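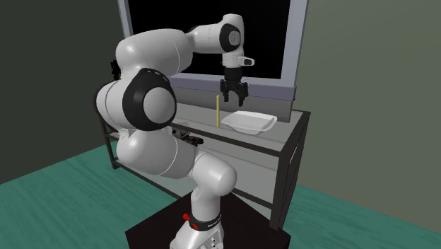
Moving in with my mother-in-law's freezer, sourdough starter and all her houseplants - what do I do about the plants?

Posted in Home and Garden > Houseplants
Asked by kestrelmum, September 2023
2159 views

Okay so the title is a bit dramatic. My mother-in-law has moved into a smaller apartment in Pridthorpe and we have inherited pretty much everything that wouldn't fit. The freezer is fine, the starter is in the fridge being ignored, but the plants are stressing me out and I need help from people who know what they're doing.

I've kept maybe one plant alive in my whole adult life and it was a cactus, and then I gave it away. Now I have a big rubber plant, a peace lily, two spider plants with babies hanging off everywhere, an African violet she is VERY attached to, and a huge old jade plant that she says is older than my husband. They all came over in the back of our car in one trip, about a two hour drive with the AC on, and they've been in our living room for three weeks.

What's going on with them:

The rubber plant has dropped five leaves, all from the bottom. They went yellow first and then just fell off when I brushed past.

The peace lily flops over like it has fainted. I water it, it stands up, and then two or three days later it's on the floor again. The tips of the leaves are brown.

The spider plants look great, I think you could keep them in a shoe.

The jade has gone kind of wrinkly on some leaves and a couple of others went soft and see-through near the bottom. So is it thirsty or is it drowning?? Those seem like opposite problems.

The violet has stopped flowering and I am scared to touch it.

The living room has one big window facing west and a smaller one facing north. We get hot afternoons here still. I've been watering everything on the same day, once a week, a good big glass each. My mother-in-law said she "just knew" when they needed it, which is sweet but doesn't help me at all. She also swears by a plant food called Plavonlow that she got at the market and I have half a bottle of it with no label left, so I haven't used it.

Should I repot them all? My sister says repot everything right away because the soil is old. My husband says leave them alone. I'd love to settle this before she visits, please be nice!

3 answers

Answer from Chantelle Mkhize
Marked as most helpful

Oh you poor thing, I've been on the receiving end of a plant inheritance and it's a lot! Good news first, nothing you've described sounds like a dying plant to me. It mostly sounds like plants that moved house and are being watered by the calendar.

I'm going to side with your husband on this one, sorry to your sister. Please don't repot everything. They've just had a car ride and a new room with different light, and if you mess with the roots now you're piling one upset on top of another. Leave them in their pots until spring unless you find one that's actually rotting. Old soil isn't an emergency. My mother's rubber plant was in the same dirt for longer than I care to admit and it touched the ceiling.

The watering is where I'd change things. A glass each on the same day is too much for the jade and not enough for the lily, so you've got one of each problem in the same room (you weren't crazy to think those were opposites). Stick your finger in the soil up to the second knuckle and go by this:

Peace lily - water when the top inch is dry. Do it properly, in the sink, until it runs out the bottom, then let it drain. If it's going floppy every two or three days and the soil feels bone dry in the middle, I'd bet the root ball has dried out so hard that your glass of water is running down the sides of the pot and out. Sit the whole pot in a bucket of lukewarm water for half an hour and see if it perks up for longer. Keep it away from that west window too. It'd be much happier near the north one. The brown tips can be from tap water or just from getting too dry over and over, and they won't turn green again, so snip them off if they bug you.

Rubber plant - water when the top couple of inches are dry. Losing some bottom leaves after a move is really common with these. Mine sulked for over a month when I moved it from one side of the room to the other! Pick a bright spot a few feet back from the west window and then do not move it again. Don't even turn it for now. If the leaves start dropping from the top, or the stem goes soft, come back and tell us.

Jade - stop watering it. Soft, see-through leaves low down are usually too much water. Wrinkly ones can be thirst, but they can also be a plant whose roots are too soggy to drink, and since you've been giving it a big glass a week I know which one I'd guess. Let the pot dry out all the way through, and I mean all the way, then wait a few more days. Lift it up now while it's wet so you know how heavy it is, and lift it again next week. It should get a lot lighter. Give it the best light you have. If it was in a dimmer spot before, move it up to the window over a week or so, because they can scorch.

Check the trunk of the jade as well, right down at the soil. Firm is fine. If it's squishy and dark at the base, take some healthy stem cuttings straight away, let the cut ends dry on a plate for several days and stick them in gritty soil. They root so easily. Then even if you lose the big one, you still have her plant, sort of. I'd do a cutting or two anyway with something that old.

Violet - water from below. Put it in a saucer of room temperature water for twenty minutes and pour off what's left. Don't splash the leaves, they mark. No flowers after a move is normal and it'll probably come back when it settles, they like bright light but no direct sun. North window, next to the lily.

Spider plants - you're right, a shoe would do.

And skip the food until you see new growth. I've never used Plavonlow, but I wouldn't feed anything from a bottle with no label. You don't know how strong it is or how to dilute it, and plants that are already stressed don't want feeding. Let us know how the jade does, I'm invested now!

Answer from mottledthumb

Repot them all. I always do it when I bring a plant home and never had a problem. Use cactus mix. The stuff from Kestix is cheap.

Reply from Chantelle Mkhize: For the jade, sure, in spring. Please not the peace lily in cactus mix though, it'll be flat on the floor every single morning.

Reply from mottledthumb: mine is fine in it

Answer from Bheki Oosthuizen

Agree with most of what Chantelle said so I'll only add a few bits.

You mentioned the AC was on in the car. Is it on in the living room as well, and is anything sitting in the draft? I had a rubber plant in Motaung that lost leaf after leaf and I blamed the water, the pot, the cat, everything. I moved it away from the vent and it quit. I can't swear that was the reason but it costs nothing to try.

Look inside the outer pots. If your mother-in-law had them in those nice ceramic covers with no hole, there may be a puddle at the bottom. I once tipped out enough to fill a coffee mug. That would explain the jade on its own.

While you have them out, turn some leaves over and check for bugs. On the jade look in the joints where the leaf meets the stem for little bits of white fluff, which would be mealybugs. Dab them with rubbing alcohol on a cotton swab and keep that plant away from the others for a while. On the rubber plant look for small brown bumps along the middle vein. I'm not saying you have them, but it's easier to deal with early, and new plants coming into a house is when people get caught out.

I'd wipe the rubber plant's leaves down with a damp cloth too. They collect dust like you wouldn't believe, and it'll look a hundred times better for the visit.

One place I'd do it differently - I don't like the finger test for big pots. The top can be dry and the bottom can be a swamp. I use a wooden skewer from the kitchen, push it down near the edge to the bottom, leave it ten minutes and pull it out. If it's damp or has soil stuck to it, wait. For the jade I'd want it to come out clean and dry from top to tip.

Also, you'll water a lot less come January when the days are short. The jade might go a month or more. People get a rhythm going in the fall and then drown everything in winter.

Comment from kestrelmum (original poster)

Thank you both so much, I went and looked and YES the jade was in a ceramic cover thing with water sitting in it. It smelled like a pond. I've tipped it out and the trunk feels hard all the way round, so fingers crossed. I took three cuttings and they're drying on a saucer on top of the freezer.

Gave the lily a bucket bath and it glugged and bubbled for ages. Standing up nicely now, will see how long that lasts. No fluff or bumps that I can find on anything, but I'll look again in better light.

The rubber plant was right under the vent. It's in the corner by the bookshelf now.

Is it okay to cut the babies off the spider plants? I have so many and my neighbor wants one.

Reply from Bheki Oosthuizen: Yes, any time. Pick one with little root nubs underneath and push it into damp potting soil, or stand it in a glass of water first if she wants to watch the roots grow.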